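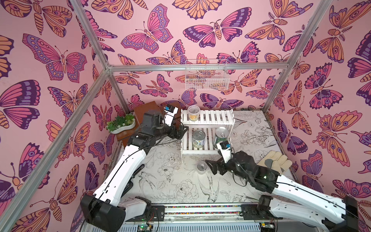

Butterfly wallpaper, pink colorway.

Pattern repeat decides how much wallpaper you buy. I worked this out again in February for the back bedroom in Stellville. The walls are 185 cm high under the slope, and the paper had a 42 cm repeat, so every drop has to be cut at 210 cm – five full repeats. Each drop wastes 25 cm before trimming.

I ordered 8 rolls and have 2 left over. Joltwood takes back unopened rolls if the batch numbers match the receipt. Mine do.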